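Maintenance thread for the task box cell at the Hudunport shop. I look after this one, and a few people asked how it's set up and what I do to keep it running. Posting it in pieces between jobs.

1/ The cell is a small white booth with a table in it. Two arms are bolted to the near edge of the table, one at each corner. Between them sits a box with buttons, sliders, toggles, a knob and some probe plugs. The arms practice on that. My part is making sure that when a run goes bad, it isn't the hardware's fault.

2/ Table first. The arm bases bolt down through the top. I check those bolts every Wednesday before power-up with a torque wrench, same wrench every time. We had one base work its way loose last September and spent two days blaming the software. The arm was repeating fine. Its base had shifted a hair.

3/ After the bolts I put a paint pen line across each head and onto the base. If the line is broken, the bolt has turned. Takes a second to look at.

4/ Box placement. It has to go back in the same place after every service. I used to use tape corners, but tape creeps and the edges pick up dirt. Now I have a cardboard template from Ristodeo that butts against the back wall of the booth. Set the template, set the box against it, pull the template out.

5/ Pick the box up by both end handles. Don't lift from one end. The modules are joined, and lifting from one end puts all the weight on the joints. I've had to reseat one that way and I don't care to do it again.

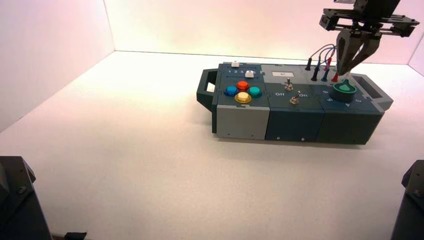
6/ Gripper fingers get the most attention. With the arm locked out, I wiggle each fingertip by hand. There should be no side play. If there is, it's nearly always the finger screws and hardly ever the rail. Snug them, one small drop of medium threadlocker, and leave it overnight.

7/ We swap the fingertip pads at 3000 grips. The controller keeps the count and I reset it when the new pads go on. If you forget the reset, write the number on the log sheet so the next person can work out where we are.

8/ Pads that still look good at 3000 come off anyway. I tried stretching a set once. They looked fine and they slipped on the knob all afternoon.

9/ Then the mounting plate. Check the bolts on the plate, look down through the cutouts for anything that's fallen in there, and run a finger along the cable where it leaves the wrist. A cable going bad usually feels stiff before it shows anything on the outside.

10/ Now the box itself. Push buttons: press each one by hand ten times and watch the input screen. You want one count per press. Two counts on one press means the switch underneath is bouncing and it's due to be changed. I keep spares in the Eron drawer.

11/ Sliders: run each knob end to end slowly. If it feels gritty, blow the track out with dry air. No spray lube. It gets on the knob, then on the pads, then on everything else the gripper touches that day.

12/ Toggles: these hold up well. What goes wrong is the nut at the base backing off, so the whole switch turns a little when it's thrown. Hold the body from underneath and nip up the nut. Use a proper socket, since pliers will chew it.

13/ Rotary knob: check that the pointer lines up with the number at each stop. If it sits between two numbers, the set screw has slipped on the shaft. Loosen it, line it up, tighten it. I do this by eye and then have the cell read the position back.

14/ Probe plugs are the fussy part. They should go in with a firm push and come out without a fight. A loose one will pass the morning check and drop out by lunch. Pull it and spread the spring a little, or replace it. I replace it if it's been spread before.

15/ Leads: keep them looped up and back, out of the way of the fingers. We caught a lead in the gripper once and it took the plug end clean off. The rest of that day was soldering.

16/ Lighting. The booth lamps drift in color as they get older and the white walls show it right away. A slight tint is OK as long as it stays put. I change both lamps together and redo the camera check after. Changing just one gives you two different whites and the camera doesn't like it.

17/ Wipe the table and walls with a damp cloth and plain water. Kordestani sold us a cleaner that left a film, and the glare from it threw the camera off until I'd washed it all down twice.

Power-up, for whoever covers my shift: doors shut, e-stop out, controller on, wait for the 4 green lamps on the panel, then home the left arm, then the right. If you only get three lamps, power down and reseat the wrist connector on the right arm - that's been the cause each time so far.

The whole check takes me about 17 minutes on a normal day. Pad changes are extra.

Log sheet is on the clipboard by the door. Please write the time down as well as the date. I'll post the pad swap on its own when the next set is due.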